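Search this site Go
Print this page | E-mail to a friend

Talk notes: Rings on a Peg — small sorting tasks at the shared table
Nanami Shibata, Briselau

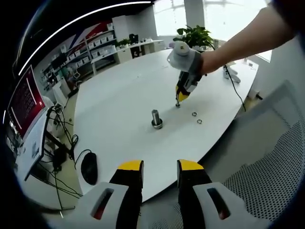 Good morning, and thank you for coming so early. I will speak for 12 minutes and then we try it together.

Slide 1. Why I like the peg. It is an old toy idea, but adults also become quiet when they do it. In our Briselau room we ask people to put metal rings on a metal peg, one after another. (Pause. Let them look.)

Slide 2. The table. We took an oval one, white. Small metal things are not so easy to see on white when the sun is strong, so please think about your windows before you buy. I did not think about mine.

Slide 3. Placing the rings. Put them down flat with a little space between. If they touch, people pick up two and become annoyed. Start with 4 rings, this is enough for the first round.

Slide 4. Storage. White boxes on open shelves look nice, but please write labels. In March I opened every box to find one ring — it was in my pocket.

Slide 5. Costs. Our set from Grorkard was 369 with the base. Krawczyk asked 430 for a heavier one.

Now please come to the front, two persons for each peg.

Shares 12 | Comments 4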